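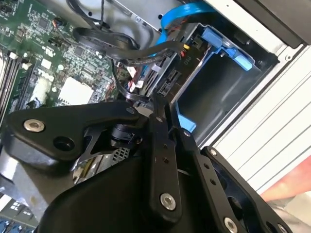
Year-end retirement plan self-inspection: checklist with comments

For the 401(k) plan at Gullska. Go through it in November, before the last two payrolls are run. Mark each item OK, FIX or N/A and write a comment next to anything marked FIX. Last year's form is in the plan binder behind the blue tab.

Part A. Payroll deferrals

A1. Deferral elections on file match the percentages in the payroll system.
Result: FIX
Comment: 81 employee records checked. Three did not match. Two were increases sent in by email and never keyed. The third was a stop request that was keyed one pay period late. All three are corrected going forward. Make-up amounts still to be worked out for the two increases.

A2. Deferrals stop at the annual limit.
Result: OK
Comment: The payroll system has the current limit loaded. Check again in January when the new figure goes in.

A3. Catch-up contributions are switched on only for people old enough to make them.
Result: OK
Comment: Birth dates compared with the personnel files. One person becomes eligible next year and has been sent the form.

A4. Bonus pay is treated the way the plan document says.
Result: FIX
Comment: The document counts bonuses as pay. The spring bonus for the Erkberg office was run under a code that skips deferrals. Six people affected. Code has been changed. Ask the recordkeeper for the correction steps in writing before any money moves.

A5. Deposits reach the trust soon after each payday.
Result: OK
Comment: Dates pulled for every payroll this year. The slowest took 3 business days, over the summer, when the bank login had expired. Keep a second person set up on the bank site.

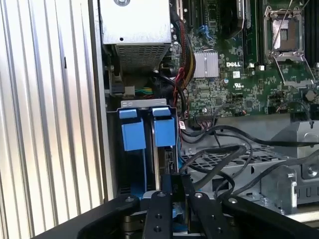
Sơn Cao asks whether a slow deposit has to be reported even when no one lost any earnings. Answer added to the form: write it down and send the dates to the plan's adviser, who will decide whether it counts as late. Do not decide this in payroll.

Part B. Employer match

B1. Match formula in payroll agrees with the plan document.
Result: OK
Comment: Tested on six pay stubs picked from both offices.

B2. Year-end true-up is calculated for people who hit the limit early.
Result: N/A until January
Comment: The document does call for a true-up. It was missed two years ago and had to be fixed later, so put it on the January calendar now.

B3. Vesting dates are right for rehired employees.
Result: FIX
Comment: One rehire was given a new start date and lost credit for earlier service. Sent to the recordkeeper, Zellunska, with the old hire letter. Waiting to hear back.

B4. Forfeited match money has been used as the document allows.
Result: OK
Comment: Balance is small. Used toward plan fees.

Part C. Notices and enrollment

C1. Annual notices are ready to go out on time.
Result: OK
Comment: Draft is back from Zellunska. The old phone number was still on page 2 – now corrected.

C2. New hires were offered enrollment on their entry date.
Result: OK
Comment: Entry dates compared with the hire list. Two people declined and their signed forms are on file.

C3. Mail returned as undeliverable has been followed up.
Result: FIX
Comment: Returned statements for two former employees were sitting in the tray. New address found for one. Keep a note of each attempt for the other.

C4. Beneficiary forms are complete.
Result: FIX
Comment: Several are blank or name a former spouse. Send a reminder to everyone with the annual notice and let people make their own changes.
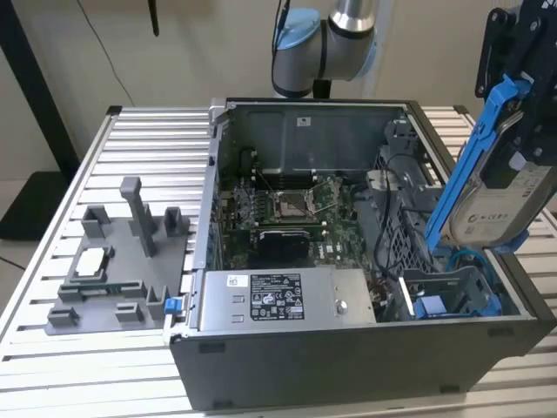 Khoa Nông would like the beneficiary reminder to go out separately from the annual notice, on the grounds that most people file the notice without reading it. Agreed. It will go as a one-page letter with a return envelope, a week after the notice.

Part D. Loans and withdrawals

D1. Loan payments are being taken from pay.
Result: OK
Comment: All open loans checked against the last payroll.

D2. Hardship withdrawals have paperwork.
Result: OK
Comment: One this year. Request and approval both in the file.

D3. Loans of people who left have been handled.
Result: FIX
Comment: One former employee still shows an open balance. Call Zellunska and confirm the date it goes into default.

Open items go on the follow-up sheet with a name beside each. Bring the sheet to the December plan meeting, 2 p.m., Giáp room.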